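Subject: Re: Budget for the second cleaning robot, and the simulator question
List: erudden-equipment
Date: 24th December

On Friday somebody wrote to the list:

> Before we all go off for the break, can we settle what goes into the
> February order? The last version of the sheet had one Branwood base,
> one arm, two spare batteries and a line that just said "sim". I don't
> know what "sim" covers or who asked for it. If it is a licence, is it
> yearly? If it is a new computer, it belongs on the other sheet.
>
> Also, do we still need to build the test washroom at Wollport? I had
> it down as dropped, but the tiles are still in the sheet.

Sorry for the slow answer. I'll take these in the order you asked.

The "sim" line is mine. It covers two things and I should have split them. The first is the Thambiah licence, which is yearly, and the quote I have is 439 per seat. We need two seats. The second is a graphics card for the machine we already have in the back office, for which I put down 500. The machine itself is fine and does not need replacing. I'll move the card to the computing sheet, and the licence stays where it is.

The base and the arm are unchanged from the November version. I asked Branwood whether the price would hold until February and they said yes, provided the order is in before the end of the month. Delivery is longer than last time, so I would not plan any trials on the new unit before Easter. The old base can carry on until then if we replace the front wheels. Those are already in the spares cupboard and don't need a line.

On batteries, I would keep both spares. We lost most of a day at Wollport in the autumn waiting for one to charge.

Now the test washroom. It was not dropped, it was cut down. The first plan was a full room with working plumbing, and the joinery and tiling alone came to around 2000. What is in the sheet now is one corner, two walls meeting at a right angle, tiled to shoulder height, on a frame that can be taken apart. That is why the tiles are still there. The plumbing has gone, and so has the door.

My reason for spending on the simulator first is that most of our trouble with wall wiping has been at corners and around things fixed to the wall. We can try different tile sizes, grout colours and arm heights in the simulator without buying anything, and only then decide which tiles to put on the real corner. The rooms we have at present are basic, but they have tiled walls, inside corners and something hung up high that the arm has to stay clear of, and that is enough to start on the path planning.

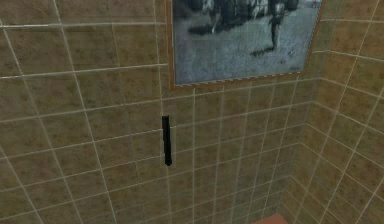

I would like to have three or four more rooms made up before we order tiles, including one with plain white walls, as that is what most of the sites have. The work can be done on the trial licence until it runs out in the middle of January. After that we need the paid seats or we stop, so if anybody objects to the 439 please say so before then and not in the meeting.

Things I have left out on purpose:

- A second arm. We can't keep one busy yet.
- The Branwood service contract. It costs more than the repairs have so far. Worth looking at again next year.
- Force sensing at the wrist. I think we will want it for wiping, but I have no proper quote and don't want to guess.

One thing I don't know is whether the licence can be paid from the equipment money or has to come out of running costs. Last year it was argued both ways. If somebody can look up what was decided I'd be grateful.

I will put the new version of the sheet in the usual folder tonight with the sim line split. Please put changes in the comments column and leave the totals alone, as the formulas broke last time and it took me a while to find out where.

I'm away until the 2nd and won't be reading mail much.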